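Clearing and laying tables: we are looking for people to join the Prister tea table sessions
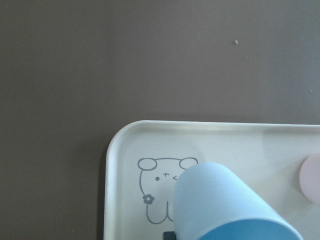

A pale blue cup on one of our bear trays. Crumbs on the table to be dealt with.

Do you like a well-laid table? Do you find yourself stacking the plates at other people's houses before they have finished their tea? Then please read on, as we would love to hear from you!

We are looking for 30 adults to take part in a run of sessions on how people clear, wipe and lay small tables. The sessions are held at Prister House, on the ground floor, in the room we call the tea room (it was a tailor's workroom before we had it, and it still has the best light in the building). Each person comes for two sessions, and each session lasts 120 minutes with a proper break in the middle.

What it is all about

Our small team designs trays, cups and table things for nurseries, day centres and cafés that see a lot of families. We have been at it for a good while now, and what we keep coming back to is how much of the work happens after everyone has got up from the table. There are cups to gather, crumbs to chase, a spoon that has gone under a napkin, a tray that somebody has put down half on top of another tray. People who do this every day have very firm ideas about how it should be done, and they don't agree with each other in the slightest. We find that fascinating and we want to see a lot more of it.

So this is a call for people who clear tables for a living, people who clear them at home after three meals a day, and people who have hardly ever thought about it. All three are welcome, and we should like a good mixture.

What you will be doing

In the first session you will work at a table laid for a small tea. The things on it are ordinary: cups, plates, small bowls, a tray or two, a cloth, a few toy pieces. You will be asked to clear it, wipe it down and lay it again for the next people. Then you will do it with a different set. The layouts change each time and some are a good deal messier than others. We do put crumbs out, and yes, we are particular about the crumbs. Toast and plain biscuit, mostly.

In the second session you will get a printed sheet with a finished layout on it and you will try to match it. Some layouts are easy. Some have a cup that needs to stand so the picture on the tray can still be seen, and you would be surprised how long people will spend nudging a cup to and fro for that. After this there is a stretch where you lay the table exactly as you would like it, with anything from the shelves, and tell us why you chose what you chose. This is the part everybody remembers and it often runs over.

There are 12 layouts in all across the two sessions. If you only get through half of them, that is perfectly fine. We aren't timing you and there are no marks. Slow, careful people are just as useful to us as quick ones.

Between layouts we will ask a few questions. Which thing did you pick up first? Did anything annoy you? Was there a piece you couldn't find a sensible place for? Please be blunt. One of our earlier trays had a rim so low that a cup went straight over it when the tray was tilted, and we only changed it once people started being rude about it.

About the trays

A word on these, as people always ask. The ones we use most are off-white with rounded corners and a raised rim, and they have a bear on them drawn in simple lines. The drawing was done for us by Rogelio Cruzado, who also did the cat and the goose (the goose is much loved and there is usually some competition for it). The trays are light enough to carry in one hand when empty. Loaded, most people use two.

We have a plainer range too, called Tastard, with no drawings at all, and you will use some of those in the second session so that we can hear what you make of them side by side.

Who can take part

You need to be 18 or over and able to stand or sit at a table for stretches of 20 minutes or so with rests. The tables can be raised and lowered, so please come if you use a wheelchair or prefer to work sitting down. You don't need any experience. You don't need to be tidy by nature either! Some of our most helpful people have been cheerfully untidy.

We would especially like to hear from:

People who work or have worked in a café, canteen, school kitchen or nursery
Childminders and parents of small children
People who look after an older relative at home
Left-handed people, as we never seem to have enough
People who have trouble with their grip, or who get sore hands or wrists

If you have taken part in our sessions before, you are welcome to apply again, but first-timers will be offered places first.

Allergies: there is wheat in the crumbs, and sometimes milk. If this is a problem for you, tell us when you apply and we will lay your tables with oat or rice crumbs and keep your cloths apart from the others. We don't use nuts in the room at all.

What you will get

We pay £30 for each session, by bank transfer, within the week. If you come to the first and find that it isn't for you, you will still be paid for that one. Bus and train fares are paid on top, so please hang on to your tickets. Tea, coffee and something to eat are laid on in the break (at a separate table, which you are strictly forbidden to clear).

At the end of the second session you can choose a tray to take home. Seconds only, I'm afraid, but the faults are small: a speck in the glaze of the print, a slightly wonky ear on the bear, that sort of thing.

When and where

Sessions run on weekday mornings and afternoons, with one early evening slot each week for people who can't get away in the daytime. We will offer you a choice of times, and your two sessions should be no more than a fortnight apart. A further round is planned for October, so if these dates are hopeless for you, say so and we will keep your name for then.

Prister House is on Policarpio Lane, next door to the bicycle shop. There is level access from the yard at the back, and a disabled toilet on the same floor as the tea room. Two parking bays can be booked through us. The front bell is temperamental, so give it a good long push or knock on the window.

What to bring and wear

Wear whatever you would wear to do the washing-up. Sleeves that push up are handy. Aprons are on the hook by the door if you want one, and there are gloves in three sizes. We would ask you to take off large rings and bracelets, mainly to save the trays from scratches, and there is a dish with a lid to keep them in. If you have a cloth you swear by, bring it along. People do, and we like seeing them.

Your details and what we keep

We write down what you tell us and we keep notes of how each layout was cleared and laid. Your name is not kept with those notes. You can ask us to take yours out at any point up to a month after your second session and you don't have to say why. A consent form will be sent to you before you come, so you will have time to read it at home, and we will go through it together again when you arrive.

How to apply

Write to Noel Mercado at the tea table desk, Prister House, or leave a message with the front office. A few lines will do. Please include:

Your name and the best way to reach you
Whether mornings, afternoons or the early evening suits you
Whether you are left-handed or right-handed
How often you clear a table, and for how many people
Anything we should know about allergies, seating or access

There is no form to fill in at this stage and nothing to prepare. Noel reads every message himself and will get back to you within the week, whether or not we have a place for you. If you would like to see the room before you decide, he is happy to show you round on most afternoons.

We are also after one paid helper

Alongside the call above, we need a session helper for two days a week while the sessions are on. The work is resetting the tables between layouts from the printed sheets, washing and drying the sets, keeping the crumb tins filled, and making visitors feel at home. You would need to be patient, good with people and happy to lay the same table again and again with real care, down to which way the handles point. Pay is at our usual hourly rate for session staff, which Noel will send you along with the hours. Lunch comes from the Vinard kitchen across the yard and it is very good.

For this one, please send a short letter telling us what you have done before and what draws you to it. Mark it "Helper" so that it doesn't get muddled in with the others. You can apply to be the helper or to take part, though we can't take the same person for both.

Posted 2018-05-01. The call stays open until all places are filled.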